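Trullmont Technical Institute
Automation Maintenance I - Course Handout
Unit 6: Routine Care of the Bench Arm
Instructor: Angus Tautahi
Reading time: 2 min

Students are expected to read this unit before the January practical. Each pair is responsible for one bench arm and for the entries in its service log.

6.1 Before power is applied
Confirm that the supply is switched off at the wall. Check every bracket screw with the hand driver, starting at the base and working toward the gripper. A loose screw is to be tightened and logged; a stripped screw is reported to the instructor. Inspect the wiring next. Cables must have enough slack for the arm to reach the full work area without pulling on a connector. Ribbon cables need particular attention, as they crease easily at the joints.

6.2 Checking the gripper over the tray
Set the tray under the arm and place the test objects on it. Bring the gripper down at low speed and stop it before it touches the tray surface. Any drift at this height should be recorded before adjustment is attempted.
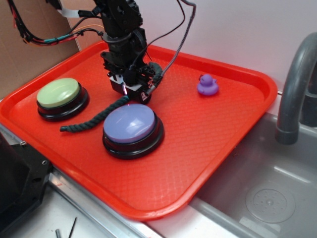
Figure 6.1. Gripper lowered over the tray, with two push buttons, a length of rope and a rubber duck as test objects.

Run the Krasniqi test sequence, which consists of 11 moves, and note the number of any move that hesitates or overshoots. If the same move fails on two consecutive runs, stop the arm and repeat the inspection in 6.1.

6.3 Service interval
The servos are inspected after every 132 hours of running time. Replacement parts are held in the Plenen store and are issued against a signed log page - no part is issued without one.

Reading for the next unit: Tumlow workbook, section on joint calibration.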